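12/26/24, notebook, Numness council coding

Back at the desk with leftover cookies and the Numness minutes! Got through 35 of the 459 speeches this morning, mostly Aigner coalition stuff. Emil and I still disagree on what counts as a "leadership challenge" — he codes any grumbling about the chair, I want a named rival. 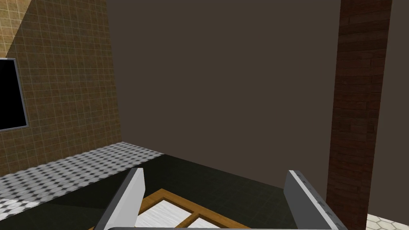 Still to do

Recode the May session with Paweena's sheet. Ask Severin where the missing 26 pages went (his drawer, I bet). Then lunch.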